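Craddock Laundry Room: Frequently Asked Questions

Last looked at 15 August 2023. If your question isn't answered, ask Eluned Voyle, who wrote most of this page after being asked the same things on the stairs.

Who can use the laundry room?

Anyone who rents a room or a bench at Craddock. Your cousin can't, however much he has on. If you have a guest staying for more than a night, let Eluned know and she'll add them to the list.

How do I book?

Write your name and unit number on the sheet by the door. A slot is 2 hours, and that covers loading, washing, emptying and standing about wondering where the other sock went. Initials are no use to us. We have both an Eifion Voyle and an Eifion Maddocks, they're in different units, and each has at some point come down to find the other's towels in his slot.

What does it cost?

Nothing per wash. It's in your rent, under "services", along with the window cleaning. You bring your own detergent.

Where does the detergent go?

In the drawer. We wouldn't have thought it needed saying, but Rhodri Parry has unblocked enough things in his time here to insist on it. Pull the drawer out as far as it comes without forcing it and look at what's inside before you pour. There's more than one compartment, and they don't all do the same job. Main wash detergent goes in the large one. Softener goes in the small one with the flower on it, if you must use softener. Please don't fill the two of them with the same stuff and hope for the best.

Powder or liquid?

Either. If you use liquid, check how the insert is sitting before you start. It's meant for liquid, and powder left behind it sets into something you could point a wall with.
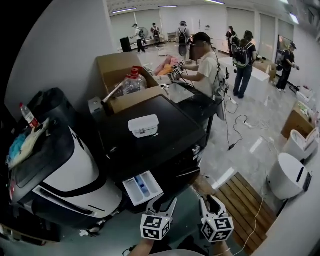
How much should I use?

Less than you think. The line on the cap is for a full load of very dirty clothes, and three tea towels don't count as one. Too much leaves a grey film on everything and a smell in the drawer that gets blamed on the drains. If there are suds in the window during the last rinse, halve it next time.

Why does the drawer have to be left open afterwards?

So it can dry. A shut drawer grows a black fur along the top where you can't see it. Leave the door ajar as well. Yes, you may bang your hip on it. We've all done it.

Can I clean the drawer myself?

Please do. It lifts out if you press the catch at the back. Rinse it under the warm tap, go round the corners with the old toothbrush on the windowsill, and put it back the right way up. The toothbrush is only for the drawer. We mention it for a reason and won't be taking questions.

Can I leave things on top of the machine?

For as long as your wash is on. After that, small pots, bottles and stray cloths go on the shelf by the door, and anything still there at the end of the month goes in the rag bag. A bottle standing on a spinning machine will travel, and it only ever travels towards the gap at the back. Alun Watkins has the long tongs if you've lost something down there.

Someone has left their wash in and my slot has started. What now?

Give them ten minutes, then take it out and put it in one of the baskets. Don't fold it. It's kindly meant, but people are odd about having their pants folded by a neighbour.

What can't go in?

Dog beds, trainers, anything with paint on it, and rugs. In March somebody put a rug through and we were picking bits of backing out of the filter for weeks. Wool goes in at your own risk. We can't unshrink a jumper, and we've now been asked by three separate people.

The cloths I use for cleaning are filthy. Can they go in together?

Yes, on a hot wash, with nothing else. Shake them outside first. Pale ones with pale ones, unless you'd like the whole lot to end up the colour of weak tea.

It's stopped with the water still in it. Is it broken?

Probably a full filter. Don't pull at the door. Switch it off at the wall, put the "out of use" card on top and tell Rhodri in unit 26. He'd much sooner be asked than find you've had a go with a butter knife.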